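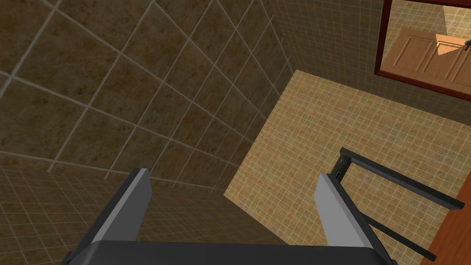 Brown wall tile with light gray grout, and the tiled floor

Grout haze on matte tile, 26 days after grouting

Posted by Venla Seppälä in Tile and Stone

I have a film on porcelain wall tile that will not come off. The tile is a matte, mottled brown. The grout is a cement-based light gray, unsanded, bought as Gitetico in the 11 lb bag. Joints are 1/8 inch. The wall was grouted on a Thursday and washed twice the same evening with a sponge and clean water.

Dry, the tile looks chalky. Wet, the film disappears and the color is correct. It comes back within the hour. So far I have tried:

Plain warm water and a microfiber cloth, several passes
White vinegar, one part to four parts water, on a small area near the door
A white nylon pad, dry

The vinegar made a slight difference but the grout next to it now feels rough, so I stopped. The area is 66 square feet. The room was kept at 66 degrees F the whole time and the fan was off for the first day.

Is a sulfamic acid cleaner safe on this, and do I need to seal the grout first or after? The tile box says Okano and nothing useful about cleaning.

Elsie Penrose
Accepted by poster

A film that vanishes when wet and returns when dry is cement residue in most cases. The other candidate is polymer from the grout additive, and acid does very little to that. Test before you treat the wall.

Pick one tile low down and out of sight. Soak the tile and the joints around it with plain water, then sponge off the surface so the joints stay damp. Saturated grout takes up less acid. Mix the sulfamic cleaner at the weakest ratio on the label, apply it with a damp sponge, leave it for the shortest time given, and work it with a white nylon pad. Rinse twice with clean water. Dry with a towel and look at it the next morning.

If the tile is clean, it was cement. Do the rest in sections you can rinse before they dry, working from the bottom up to avoid streaks. If nothing changed, it is polymer, and you want an alkaline haze remover made for epoxy or modified grout. Never mix the two products, and rinse fully between them.

Check your bag for a minimum cure time. Many cement grouts want at least 10 days before acid, some want 28, so you may have to wait a little longer. Seal afterward. Sealer over haze locks the haze in.

The rough joint from the vinegar is surface etching. It is cosmetic at that dilution – rinse it well and leave it alone.

Gloves and eye protection, and keep the cleaner off chrome and natural stone.

tadside_tom

Had same thing in a rental. Catterall sells a haze remover, $26 I think, I used it straight out of the bottle and it worked. Didn't seal anything. Grout went a bit lighter but it was gray to start with so who cares

Venla Seppälä

Test tile came clean with sulfamic at the weak ratio. The bag says 28 days, so the rest of the wall waits until the weekend.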